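Berwood Community Boards > Home and Moving > Shipping and Packing

Thread: Votanik flat-pack shelves, damage in transit, who pays?

plankton_ed
Posted 26 July 2022
Ordered a shelf set from Votanik, shipped by Lomow. Two boards came with crushed corners. Votanik says to file with the carrier. Lomow says only the sender can file. I have been going back and forth for nine days. The order was nearly 900 dollars with the cabinet, so I'm not letting it go. Has anyone gotten money out of either of them?

marshgate
Your contract is with the store. Stop talking to Lomow. Write to Votanik, give the order number, say what is damaged and say what you want, refund or new boards. Keep it short and keep copies.

tillie_k
Disagree a little. I'd notify the carrier too, in writing. When my order came damaged in March the store asked if I had done it, and I was glad I had. Also keep every scrap of packaging until it's settled. Foam at the ends of a long box does nothing for the sides, and the sides are what get hit on a conveyor. 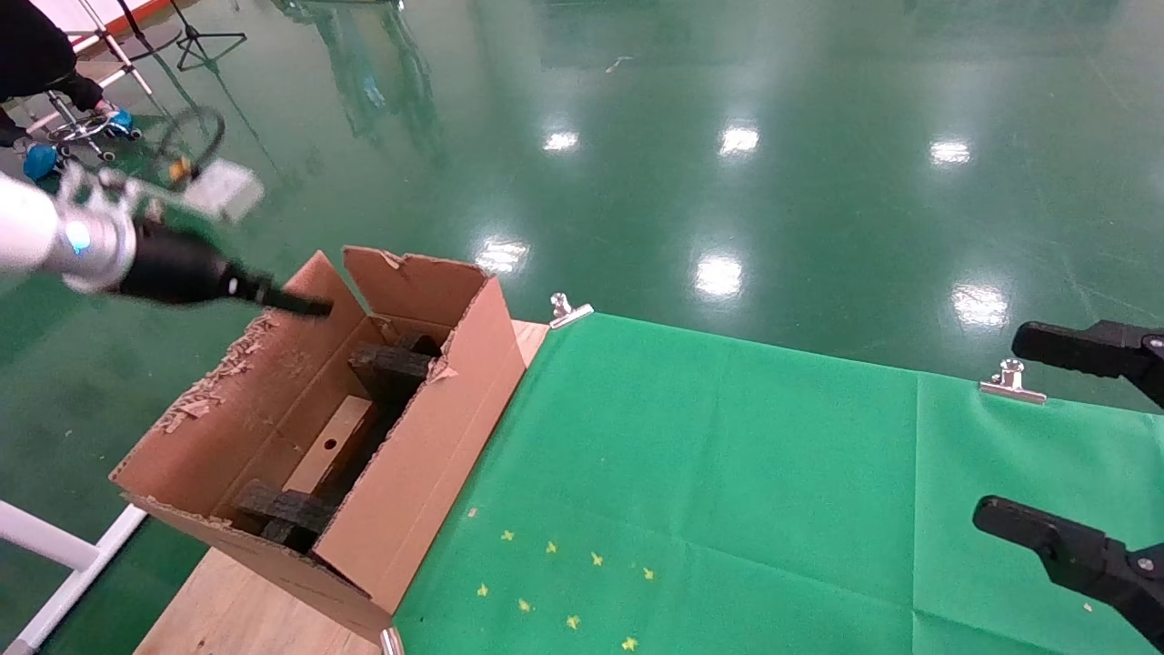
Stores will sometimes argue that the packing was fine and you dropped it yourself. If you still have the box and the inserts, that argument is hard to make. I got 70 dollars back and kept the boards.

plankton_ed
I put the outer box in recycling the first day. I still have the foam and the label.

marshgate
The label is the important part. I've never had anyone ask for the foam.

tillie_k
They asked me for it. Depends who answers the email, I guess.

oldhinge
Used to work returns at Kelmendi — different store, same kind of product. We wanted the label, the part number, and the damage shown next to a ruler. Lay the boards on something plain so the corners show up. A solid cloth over a table is fine. Iron it or don't, we didn't care.
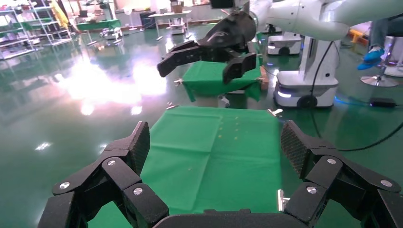
Green cloth on the table, folds and all.

marshgate
A ruler is overkill for a crushed corner.

oldhinge
Not if they only refund past a certain depth. We had a cutoff. I don't know if Votanik does.

plankton_ed
OK. Writing to Votanik tonight and copying Lomow. I'll ask for replacement boards first. Will post when I hear something.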